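Varna Parallel Gripper, Standard Finger Set

August 18, 2020
By Sadao Kaneko

If you've been reading our equipment pages for a while, you'll know we like to try a gripper on something awkward before we put it in the catalog, and there are few things more awkward than the inside of an old desktop computer. Everything is tight, half of it bends, and the part you want is always under a cable. So when the Varna came up for listing in April, that's where we took it (and I have to say I enjoyed myself far more than I expected!).

We ran it against two others we already carry, the Gollon and the Wosik, which made 3 grippers on the same arm with the same job list. Each one had 125 tries at reaching down to the board, closing on a part and backing out again.
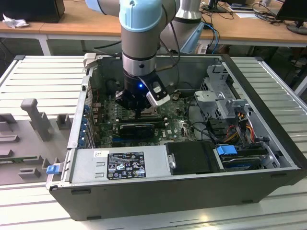
Gripper over the motherboard of a Dell desktop, with the case on its side.

The Gollon is still the one I'd pick for boxes and bottles. It's strong and very forgiving, but the body is wide, and in a computer case you spend a lot of your day planning around it. The Wosik is slimmer and has a lovely light touch, though its fingers flex a little more than I'd like when you come at a part from the side. The Varna sits nicely between the two. The fingers stay parallel all the way through the stroke, and they're easy to swap when you want a different tip.

I'd also say a word for the wrist camera, which people tend to leave off the order to save a little money and then come back for later. A camera up on a stand is fine for getting the arm over the case, but once you're close in, the arm itself can block the view.
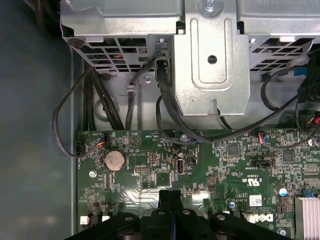
With the close view you can line up on a small header or a plug and make those last tiny corrections by eye, and our newer operators picked it up much faster that way. If you're building a program instead of driving by hand, the same view is handy for checking your approach points one by one.

The Varna works with the Krajčí controller straight out of the box, and the mounting plate is included. We suggest a look at the finger pads every 3,000 cycles, and a spare set comes in the package. If you're not sure whether it suits your arm, send us a note with the model and the kind of parts you handle, and I'll be glad to go through it with you.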